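Ilix gripper kit, week two

Ok quick one, I have a train at 6 and I promised people I'd write this up before the kit goes back on Monday.

So. The Ilix kit. Gripper, bracket, cable, a little power box and a license for their software, which is called Sulon for some reason. You bring your own arm. Herkton sells it over here and they do a loaner thing where you get it for a few weeks and pay the shipping. Good deal. More companies should do this.

Unboxing, skip. Foam, bags, a printed quick start that is for the previous version. Two of the screws in the bag were too long for our flange. Kolbrún had the right ones in a jar, of course she did. Mounting took a morning and most of that was me routing the cable the wrong way and then doing it again.

Software next. Sulon runs in the browser. Install was painless, I'll give them that. Login was not. You need an account to open a gripper that is sitting on your own desk, and the account email went to spam, and then the link had expired. Wrote to support. Jinfeng Wan answered the same afternoon, sent a new link plus a corrected wiring sheet, very nice, very fast. That's worth real money in my book. The last kit I tried (Naidoo, see the May post) I'm still waiting on a reply.

What I liked:

The force setting. One slider, soft to hard, and it does what you'd expect. I had it on a paper cup by lunch and the cup lived.

Teach mode. Push the arm where you want it, tap save, push it again. My nephew could do it. Probably better than me.

The log. Every close gets a line with time, width and force. Export to a spreadsheet is one click. I love this more than is reasonable.

What I didn't:

The fan on the power box. Loud. It sits under the desk now with a sweater next to it.

Names. You can't rename a saved position after teh fact, so I have one called "test" and one called "test test" and one called "no".

Price. List is 2000 for the kit, which is ok, but the license is yearly and that's the part they put in small type. Ask about it before you sign anything. If you're a school ask twice.

Then the everyday stuff test. I do this with every gripper, because the demo videos are always the same foam block and I don't own any foam blocks. I own junk from drawers. A water bottle, a remote, scissors, a Rubik's cube. If it can handle that kind of mix I can find it a job.
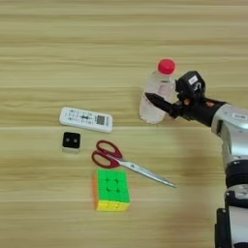 Flat things are where I spend most of my time with any of these kits. Round and upright, you come in from the side and mostly you're fine. Something lying flat on the table is a different problem, you need to come in from the top and you need the height right, and Sulon makes you type the height in. No nudge buttons. I typed it in wrong alot. There is a guard that stops the arm if you go too low and it works, I've tested it more than I meant to.

Would I buy it? For the shop, maybe. For home, no, not with that license. If they did a one time price I'd have my card out already. Kolbrún says wait for the next version and she's usually right about these things, annoyingly.

Longer post when I get back, with the log numbers. Comments are open, if you've run the Ilix on a smaller arm please tell me how the bracket holds up. Gotta run, train.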